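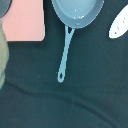

## Handle grasps, second attempt

June was mostly spent on the frying pan. The student club has one task left on its list before the summer break, which is to pick a toy pan up by the handle and put it down on a pink cloth, with other kitchen things lying about. The blue pan is the one we have settled on. It is light, the handle is long and thin, and there is a small fork where the handle meets the bowl that gives the detector something to hold on to.

The software side is in two parts. Petard is our detector, a small network that takes the wrist view and returns a grasp point and an angle. Drurkis is the motion layer, which turns those into joint targets and refuses anything it considers silly. Both are student code, both have been rewritten at least twice, and only Drurkis has tests.

## Training data

The current set has 1769 labelled images. The previous one had 2680, so we went down. I removed every image where the two people labelling had put the grasp point more than a finger's width apart, plus a long run where the pan had not moved between shots. Validation error dropped slightly. I had expected no change, given that most of what went was near-duplicates.

The labels are now a line along the handle instead of a single point. A point was ambiguous: one labeller went for the middle of the shaft, another for the balance point close to the bowl. With a line, Petard learns the direction directly and we choose how far along to grip as a setting. It is at 0.4 from the bowl end for now. Further out towards the hanging hole the pan tips as soon as it leaves the cloth.

## Things that went wrong

- **Highlights.** The inside of the bowl is shiny, and the white spots it throws back were being picked up as an edge. Random bright blobs added during training fixed most of it.
- **Folds in the cover.** A raised crease in the teal fabric has a light band and a dark band next to each other, and at low resolution this looks quite like a handle. Petard's confidence on a crease was once higher than on the pan. We kept the creases in the set and labelled them as nothing.
- **Partial views.** When the bowl is half out of view, the old version guessed a centre and worked back from that. The line labels do not need the bowl at all.
- **Height.** The handle sits very close to the fabric, so the fingers have to come down almost to the surface. Drurkis treated this as a collision and stopped. There is now a separate floor limit for soft surfaces, which I am not entirely happy with.

## Timing

One pass through Petard takes 178 ms on the club laptop. The control loop asks for a new target every 400 ms, so there is room, although not enough to run it twice and average, once image transfer is counted. I tried a smaller input size and the crease problem came straight back.

## Shevchuk and Rorkano

We have entered the Shevchuk round again, in the tabletop class. The rules allow any pan provided it is declared in advance, and the organisers place the other items. That last part is why I have stopped tidying the table between runs. Pale objects near the edge of the view are still a weak spot, especially anything oval, because the detector will sometimes draw a short line down the middle of it.

Rorkano is the logging tool I wrote over Easter. It stores the wrist image, the predicted line and the joint targets together, so a failed grasp can be replayed afterwards without the arm. It should have been the first thing we wrote. The file format is still changing – anyone with logs from before the line labels should keep the old reader as well.

Next on the list is the release. Opening the fingers at full speed drags the handle sideways, and the pan ends up turned on the cloth. The rules score final angle, so I will be slowing that down and measuring it properly.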